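Hadgu Day Room Refit: Second Progress Report
Last updated: Aug 20, 2026

Prepared for Lemlem Ayele, Leken Fund, by Gemechu Gebreyes

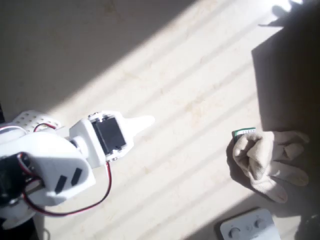 The floor is the part of this grant I was least convinced by, and I said so in the first report. The beige tile went down on the recommendation of Noltent, our supplier, who told us a pale surface would brighten the room and hide dust. It does brighten the room. On a sunny day the light comes across it in bands, and the glare is strong enough that people squint at whatever they have put down there. As for hiding dust, I have seen no sign of it. Obsa Kassa sweeps every evening and is not short of things to sweep.

Spending

The floor work cost $1,380, including adhesive and the hire of a cutter. That is $100 over the line we agreed. Noltent says the difference is the extra trim at the doorway. I have asked for an itemized bill and so far have a one-line email. Until something better arrives I would suggest treating the overrun as disputed and leaving it out of the next payment.

We still hold $300 for shades. I am in no hurry to spend it. The quote from Nurnden is for a fabric shade that cuts "up to" a certain amount of light, and I have learned to be careful with "up to." Nahom Wubshet has asked them for a sample we can hang for a week. If they won't lend one, we will look elsewhere.

Use of the room

The application promised the floor would be kept clear outside of activities. This has not happened. Small things get left down there: work gloves, bits of circuit board, lengths of wire. A beige glove on a beige floor is easy to miss, which is another point against the color. We bought six lidded bins in the spring to deal with exactly this, and they are mostly used as seats.

Ataberk Sönmez believes a labeled shelf at knee height would do better than bins, on the theory that people put things away when they don't have to lift a lid. He may be right. I have heard the same sort of claim for the bins, for the hooks before them and for the sign by the door. I have told him he can try it with scrap lumber we already own, and that I won't ask you for money for it.

Tile condition

No complaints from users about the surface underfoot. Two tiles near the doorway sound hollow when tapped. Noltent's fitter calls this normal – I would like that in writing. Their warranty runs out in October, so the matter needs to be settled before then, and I will send you a copy of whatever they reply.

What we are asking for

Permission to carry the shade money into the next period, and nothing else for now. I know the plan had us finished by this point and starting on the hallway. I don't think we should start on the hallway with the same tile and the same supplier until the bill is explained and somebody has looked properly at those two tiles. Obsa disagrees and would like to get on with it. Her note is attached separately so that you have both views.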